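What should stay in the shot when you record trash pickup with a hand-held gripper?
Posted in Home Robotics & Automation by Itziar Cantero

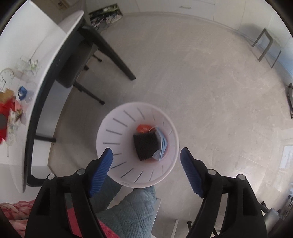

Blue finger pads open around the white bin, with a face mask and an orange wrapper inside.

Hi all! I've just joined a little group in Plelley that records everyday chores with hand-held grippers, so that a robot arm can learn from them later. I'm having a great time with it, and I've become slightly obsessed with doing it properly. My job right now is the bin task: pick up trash, put it in the bin, take trash out of the bin, repeat.

What I can't find is a plain set of house rules. Our written guide is 3 pages long and mostly covers charging and file transfer. It says "keep the workspace natural" and "avoid people in view" and then stops. Well, natural means my room, with shoes in the cabinet and things all over the table – and if I sit down to reach the floor, my own leg gets in there too.

So how strict are you about this? Do you tidy up first? Do you throw out a whole take for a leg? And does anybody have rules about what kind of trash is okay to use? I'd love to hear how other groups handle it, even if your rules are completely different from each other.

Baltasar Vidal

Welcome, and what a fun task to start with! Bins are wonderful practice because soft, crumpled stuff never sits the same way twice.

I wrote the recording rules for our group in Hivusville (we're on version 5 now, and I'm sure there'll be another by August). They won't match yours exactly, but this is how we deal with the things you asked about.

Clutter: leave it. We want shoes, plants, bottles, whatever lives in the room. A robot that has only ever practiced in a bare room is in for a shock in a real one. What we do clear is the floor between the operator and the bin, plus anything you could trip on or catch with the gripper. Cables especially.

Private stuff: this one we are strict about. Mail, prescriptions, family photos, school papers, screens. Walk around the table before you start and turn papers face down or move them to another room. Do it before every session, even if you did it yesterday. Somebody always opens the mail in between.

People: our rule separates "identifiable" from "present." A face, a name badge or a readable tattoo means the take goes. The operator's own knee or sleeve is fine for us, as long as the operator has signed the consent form and it doesn't hide the gripper or the object. Anyone else in the room needs to sign too, or step out. Write to your coordinator and ask which meaning they had in mind, because "avoid" could be read either way and you don't want to redo a month of work over it.

Trash: clean props only. New masks, crumpled once and kept in a labeled bag. New sponges. Wrappers wiped and dried. No food, no glass, no batteries, nothing sharp. We also wipe the finger pads between sessions, and ridged pads need a small brush or you'll be finding crumbs in the grooves forever.

One thing I'd add about masks. Straps are the trickiest part of that object! If a strap is hooked over something else, let it be hooked, and do the pick the way you normally would. Don't secretly fix it with your other hand. If you do have to step in, stop the take, sort it out and start a new one. Same for dropped objects: keep the drop if you recover with the gripper, stop if you use your fingers.

Have fun with it, and do come back and tell us what your coordinator says!

Kane Maihi

Just tidy up. Takes two minutes and then you don't have to think about any of this. Also shorter takes.

Jolien Vermeulen

I agree with nearly all of what Baltasar wrote, but I'd go the other way on legs. Our group keeps body parts out unless they're holding the tool, full stop. We had some 601 takes to review last year and arguing over every knee ate up whole evenings. A simple rule was so much quicker for the reviewers, even if we lost a few good picks. Try putting the bin a bit farther out, or kneel behind the gripper with your legs tucked under you (get a cushion, your knees will thank you).

And please write down in the take notes what you used as trash! "Mask, wrapper" is plenty. I love going through old notes and seeing what people crumpled up.

Itziar Cantero

Thank you both, this is so helpful! I've written to the coordinator about the leg question, and a pack of new masks is going into the prop bag tonight. Kane, I did tidy the table a little :)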